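Stop times belong at the stop

07/12/2025

The revised bus map for Jurwood went up at the main stops last month. It is a clean piece of drafting. Routes are color-coded, the Sullis interchange has been enlarged so the labels no longer collide, and the old inset for the rail station has been merged into the main sheet. I have no complaint about the drawing. My complaint is that the map has replaced the timetable panel, and the two do different jobs.

A map tells a rider which bus to take. A timetable tells the rider whether to wait. At the Buvalar Road stop, the 45 runs every 20 minutes on weekdays and once an hour after seven in the evening. The new map shows it as a solid green line at all hours. A person who arrives at ten past eight reads the green line, assumes a bus is coming, and stands there for most of an hour. The old panel would have sent that person home or to the 100, which leaves from the other side of the junction.

The operator's position is that times are available by text message and on its website. Each stop has a code for this purpose. Buvalar Road is 605 and the Nartey clinic stop is 569. The codes are printed in the lower corner of the map in type smaller than the route numbers. The service works when the phone works, and it returns the next three departures. It does not show the last bus of the day unless that bus is one of the three.

We use this stop on the way to market, and we use property listings the same way. Every house for sale in Nartey is described as close to bus routes. None of the listings I checked gave a frequency. The map makes the same omission with more authority.

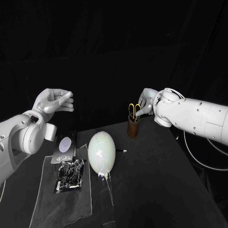

Printing cost is the usual objection, and it is weak. The panel is a single sheet, changed twice a year. A clamp frame with a screw at each corner is enough to hold it, and the screw holes should be small, dark and set into a smooth face, much like those on the white arm with the raised hand, so that there is little for the weather to catch. The frames already at the stops were built to take two sheets.

I would keep the map as drawn and put the times beside it. Evening and Sunday service should be shown as a thinner line on the map, with the last departure printed at the end of each route. The stop code should be at the top, in the same size as the stop name. The next service change is the obvious date to do it.

We use cookies to remember your settings and measure visits to this site. Accept all | Manage preferences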